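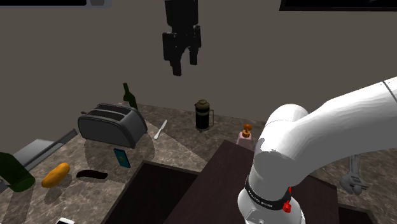
**Budget check: one arm, one gripper, sim first?**

**eunji_joo**
Okay, I finally have a number! Our makerspace signed off on an arm for the kitchen-tasks project and I've been grinning since Tuesday. My draft list:

- used Drokstead arm, single, with controller: not in this budget, separate grant
- Peltau two-finger gripper: $1,240
- mounting plate and hardware: $489
- everything else (spares, cables, e-stop box, a desktop that can run the simulator without wheezing): whatever's left of $2,427

We've been laying out the counter in sim with a toaster, a French press, bottles, a table knife and so on, and I love how fast you can find out that a layout is bad. Does the split look sane?

**otto_sz**
Congrats! That leaves you $698 for a computer AND spares, which is thin. I'd skip the new mounting plate. Any local shop will drill you one for a lot less if you send a drawing.

**mirko.lp**
Disagree with Ottó on the plate. We had one drilled locally in Győri and the holes were off just enough that the base rocked. Buy the proper one. Save on the gripper, Nuvmont sells refurbished ones and ours has been great.

**otto_sz**
Ours was fine, but sure, depends on the shop.

**chantelle_t**
Love this project!! Before you spend anything on fingers, try the knife in sim. Flat things on a stone top were our nightmare, way worse than bottles. We ended up buying thinner fingertips in September and I wish they'd been in the first order. Also put the arm's base where you think it goes and then check reach to BOTH ends of the counter. Ours moved 14 inches after that.

**eunji_joo**
Oh that's good, I only checked the toaster side. @mirko.lp did the refurb come with a warranty?

**mirko.lp**
Short one, 90 days I think. Ask them for it in writing.

**mariann_h**
I'd still spend less time in sim than you all do. Contact with shiny or curved stuff never matched for us. Great for reach and for planning the layout, but I wouldn't pick fingertips from it.

**chantelle_t**
Fair! We did both, sim to narrow it down and then cheap printed tips on the real thing.

**eunji_joo**
Printed tips, yes, we have three printers sitting there. New plan: keep the plate, get a refurb quote from Nuvmont, print tips, and put the difference into the desktop. I'll post the quote when it comes in!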